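Cuaderno de laboratorio — Comparación de pinzas manuales, mayo
Anotaciones para el grupo de manipulación, sede de Cilbridge

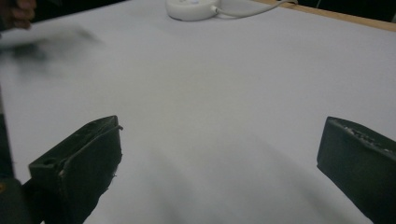
Se retoma la comparación entre la pinza Kerari y la pinza Kocsis, ambas en versión de mano y con el mismo controlador. El protocolo es el acordado con Jytte Briem: 100 intentos por pinza, con apertura completa al inicio de cada uno y sin corrección manual de la trayectoria.

Estado del material. Las almohadillas de los dedos presentan desgaste en los bordes, más irregular en el izquierdo. No se sustituyen por ahora: un cambio a mitad de la serie invalidaría la comparación con los registros anteriores. Queda pendiente pedir un juego nuevo a Rolari.

Superficie. Se mantiene la cubierta blanca sobre la mesa. Presenta arrugas leves en la zona media; conviene tensarla antes de la próxima tanda, pues el seguimiento visual pierde puntos de referencia sobre fondo uniforme.

Resultados provisionales:
Kerari: 99 intentos válidos, uno descartado por pérdida de vídeo.
Kocsis: 62 intentos válidos. Serie interrumpida a las 17 h, se completará en la próxima sesión.

Observaciones. Con la Kerari, el cierre es más lento pero repetible. La Kocsis responde antes al gatillo y, sin embargo, muestra una holgura lateral que se aprecia al apoyar la punta de los dedos — Naledi Joubert propone medirla con galgas antes de continuar.

Los fotogramas con movimiento rápido de la mano salen borrosos. Se reducirá el tiempo de exposición y se anotará el nuevo valor junto a cada serie.

Pendiente: revisar el par de apriete de los tornillos de los dedos y copiar los registros a la carpeta común.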